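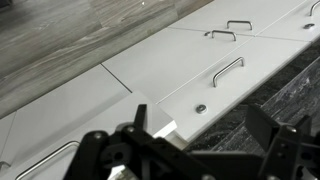

Agbayani Residence Hall: Kitchen Questions

May residents store food in the shared kitchens?
Yes. Each of the 32 kitchens is open to all residents of its floor. Food may be kept in cabinets with glossy white fronts, provided every item carries a room number. Unlabeled items are removed at the end of the month.

When are the kitchens open?
From 6 a.m. to 11 p.m. -- hours are longer during finals.

How is a damaged counter reported?
Residents should contact the Grekska Desk in Room 213.

Are guests permitted?
Yes, when accompanied by a resident.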